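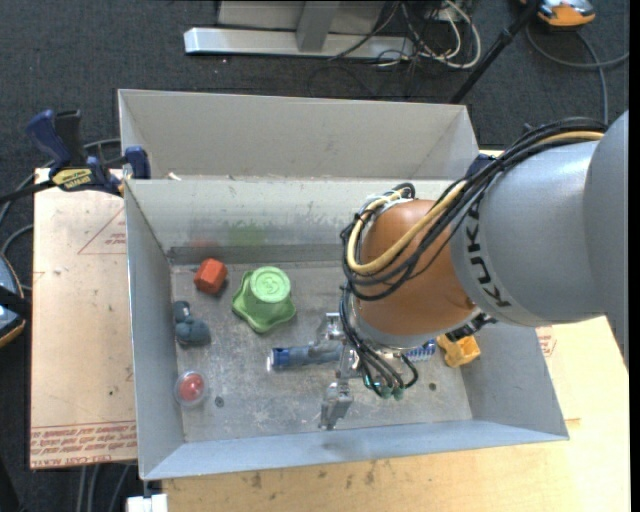 8 Sorting and refilling the small parts bin

This section covers the open metal bin used for mixed loose items. For the stacking trays, see section 9.

8.1 Before you start

Read the bin label and check the number against the stock sheet. Bins supplied with the Birnora shelf kit are numbered up to 304. Clear a flat space beside the bin and lay down a cloth or rubber mat.

CAUTION: Bin rims may have sharp burrs. Wear light gloves when reaching over the side.

8.2 Emptying the bin

1. Lift items out one at a time. Do not tip the bin.
2. Place round and cylindrical items on the mat first and chock them so they cannot roll.
3. Keep clear containers closed. Record the colour of the contents on the sheet without opening the lid.
4. Set soft or lumpy toys aside from hard blocks.
5. Wipe the floor of the bin with a dry cloth, working from the back wall to the front.

NOTE: Do not plug any holes in the bin floor. Grit is brushed out through them.

8.3 Refilling

1. Lay cylinders on their sides near the middle of the floor.
2. Stand cup-shaped items with the wide end down.
3. Put faceted blocks toward the back wall, flat face down.
4. Leave a gap of at least two fingers between items. Items must not be stacked.
5. Check that nothing sits above the rim.

CAUTION: Remove the batteries from any torch before storing it for longer than 2 months. Leaking cells will mark the metal.

8.4 Recording

Enter the bin number, the item list and your initials on the stock sheet. Report missing or damaged items to Agnes Gourlay at the Faltthorpe store. Replacement labels are ordered each February.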